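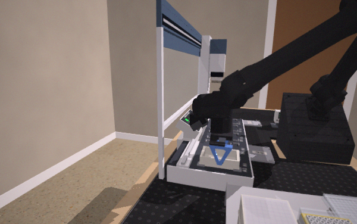
Zwischenstand Elberg, Arbeitspaket Planung und Perzeption
An: Telma Yáñez
Von: Remzi Tuncer
Stand: April

Hallo Telma, kurz und unsortiert, die lange Fassung kommt mit dem Quartalsbericht.

Planer
Umstieg auf den neuen Bahnplaner ist durch. Alter Code noch im Repo, wird aber nirgends mehr aufgerufen. Kollisionsmodell jetzt mit Portalbalken und Pfosten, vorher war da nur eine grobe Box drumrum und der Planer hat ständig Umwege gesucht. Planungszeit pro Griff im Median bei 190 ms, Ziel aus dem Antrag ist damit erreicht. Ausreißer gibts noch, fast alle beim Anfahren der hinteren Deckpositionen. Octavio vermutet die Gelenkgrenzen am Handgelenk, schaut er sich an.

Simulation
Letzter Durchgang: 50 Umsetzvorgänge Platte auf Deck, davon 2 abgebrochen. Beide Male hat der Greifer zu früh geschlossen, Planung war in Ordnung. Ursache liegt im Zustandsautomaten (Freigabe kommt, bevor die Zielpose wirklich bestätigt ist). Fix liegt im Branch, Review durch Santino steht aus.

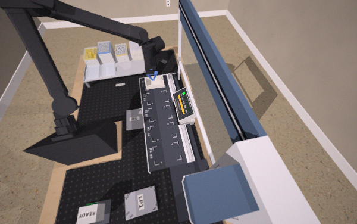

Simulation Elberg: Arm mit blauem Greifer an der Platte am hinteren Deckende, links hinten die Ablage mit Spitzenboxen und Platten.

Perzeption
Posenschätzung für Platten läuft stabil, solange der Rand frei ist. Bei Verdeckung durch den eigenen Arm springt die Schätzung, dann greift der Filter und wir warten. Kostet Zeit, ist aber sicher. Spitzenboxen sind schwieriger als gedacht, die Lochraster werden teilweise mit der Lochplatte vom Tisch verwechselt. Florêncio trainiert mit zusätzlichen Renderings nach, andere Beleuchtung, mehr Schatten. Ergebnisse erwarte ich im nächsten Bericht.
Beschriftungen auf dem Deck lesen wir vorerst nicht aus, Positionen kommen weiter aus der Konfiguration.

Werkzeuge
- Szeneneditor: Decklayouts lassen sich jetzt als Datei laden, kein Neubauen mehr
- Log-Viewer von Fokov angebunden, Zeitstempel laufen noch auseinander
- Schnittstelle zu Godoy: Entwurf verschickt, noch keine Rückmeldung
- Doku hängt hinterher, ist mir bewust

Offen / Risiken
Zweiter Arm ist im Modell drin, die gemeinsame Planung aber noch nicht. Momentan wird der jeweils andere als starres Hinderniss behandelt. Reicht für die Demo, für das Arbeitspaket danach nicht. Da brauchen wir eine Entscheidung, ob wir selbst bauen oder den Koordinator von Fleltton nehmen. Selbst bauen hieße 2 Monate mehr, grob gerechnet und ohne Puffer.

Budget im Plan. Rechenzeit liegt etwas drüber, wegen der Renderings, gleichen wir bei den Reisen aus.

Nächste Schritte: Greiferfix mergen, kompletten Durchgang wiederholen, Ausreißer hinten klären, dann erst Zweiarm. Bitte kurze Antwort zu Fleltton, das hält uns sonst auf.

Gruß
Remzi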